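**Thread: moving a share house onto one shared dinner, five nights a week**

1/ We've been doing shared dinners at our place since June and a few people asked how it works, so I'm writing it down. Monday, October 11, 2021, cup of tea, let's go.

2/ Background. We're in Nisorard, in an old weatherboard place with one kitchen, one oven that works and a fridge from before any of us were adults. Up until June everyone cooked for themselves. There could be four separate dinners going between six and nine at night.

3/ The problem was mostly the fridge. Four half-used tubs of sour cream. Four bags of spinach at different stages. Every bin night we threw out food that someone else in the house would have eaten if they'd known they were allowed to.

4/ So now we cook one dinner a night, Sunday to Thursday. Friday and Saturday you look after yourself. That's 5 dinners a week and we each take at least one.

5/ Money first, that's what most of you asked. Everyone puts in $68 a week. It goes into a separate account with one card, and the card lives in the drawer with the tea towels. Whoever shops takes the card and puts it back.

6/ The $68 covers dinners, plus the things we all use: oil, rice, flour, onions, milk, dish liquid. It doesn't cover breakfast cereal, alcohol, fancy cheese or anything you'd be annoyed to see someone else finish.

7/ We argued about milk for a while. Milk is in. Oat milk is also in. It's a small difference and the argument was costing more than the milk.

8/ By the end of September the account had $566 sitting in it that we hadn't spent. We'd set the amount too high on purpose. We used part of it on a decent stockpot and left the rest there for when something breaks.

9/ Shopping. One big shop on Saturday morning at the Plakitz, which is a longer drive than the supermarket but the vegetables are better and they sell rice in big bags. Then a small top-up on Wednesday for bread and greens.

10/ The person shopping doesn't choose the meals. Everyone writes what they're cooking on the sheet by Friday night, with ingredients next to it. If it's not on the sheet by Friday night you cook from the cupboard.

11/ Cooking from the cupboard is fine, by the way. Chickpeas, tinned tomatoes, rice, an egg on top. I've done it three times, and one of those I'd have been happy to pay for.

12/ The sheet is paper, on the fridge. We tried a spreadsheet, then a group chat, then an app called Nestomier that one of us had used at a previous house. The app was all right but it wanted everyone to log what they'd bought, and by the second week only I was doing it.

13/ Paper works because you have to walk past it to get to the milk.

14/ Portions were the hardest part. For the first month every dinner was either enormous or left someone making toast at nine. People cook for the number they grew up with. I come from a big family and I can't make a small curry.

15/ What we do now is weigh the dry stuff. Pasta, rice, lentils and noodles all go on the scale before they go in the pot, and what we used gets pencilled on the inside of the pantry door. If there was too much we write less for next time.

16/ The pantry door has 18 entries on it so far. Some have been crossed out twice. Dried noodles took the longest to get right and we still disagree on them.

17/ Add a lunch to whatever you cook. If someone wants leftovers for work they put their initial next to the meal on the sheet before the shop. Otherwise it's first in.

18/ Containers: we bought one kind, all the same size, all the same lid. I can't recommend this enough. The old collection went to the op shop, apart from a few with no lids that are now under pot plants.

19/ Dishes. The cook doesn't wash up. Everyone else splits it however they like as long as the bench is clear by bedtime. We've had one proper disagreement about this and it was over whether a pan "soaking" counts as clear. It doesn't.

20/ Eating times. Dinner is ready at seven. If you're late it's on a plate in the fridge with a lid over it. No one waits and no one apologises. That took some getting used to, I'd been brought up to wait.

21/ If you can't make your night, swap. You organise the swap yourself and change the sheet. We had a stretch in August when two of us were on late shifts and the whole week got shuffled, and it was fine because the sheet was right.

22/ Food people don't eat: it's written at the top of the sheet in texta. One vegetarian, one no prawns, one who says coriander tastes of soap. The vegetarian meal is the main meal — meat goes on the side if anyone wants it. Cheaper too.

23/ I should say it isn't all good. You eat other people's cooking, and some weeks that's three nights of something with lentils. I miss being able to decide at half past six that I want fish fingers.

24/ There's also less privacy in it than I expected. If you've had a rotten day you still end up at the table, or you make a bit of a statement by not being there. We've since agreed that taking your plate to your room means nothing at all.

25/ Things I'd do differently. I'd have the conversation about money before the conversation about recipes. We did it the other way around and spent an hour on dumplings without knowing what anyone could afford.

26/ I'd also start with three nights instead of five. Friends over in Vermeulen Street started with seven and packed it in after a fortnight. They've gone back to labelled shelves, and they're happy with that.

27/ Someone asked whether it saves money. For me, yes, a bit each week. For the housemate who used to live on toast and frozen peas, no, it costs more. They reckon it's worth it. I haven't pushed.

28/ Someone else asked what we cook most. Dal, baked potatoes, fried rice, a tray of roast veg with feta, and noodles with whatever greens came home on Wednesday. Soup all through July. I don't want soup again until next winter.

29/ And to the person asking about guests: write them on the sheet, same deadline. Partners who are here more than two nights a week chip in for what they eat. That's the one rule we had to vote on.

30/ I'll put up the layout of our sheet tomorrow if anyone wants to copy it. It's just five rows and a column for initials. My night tonight, so I'm off to chop onions. 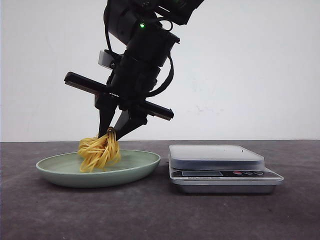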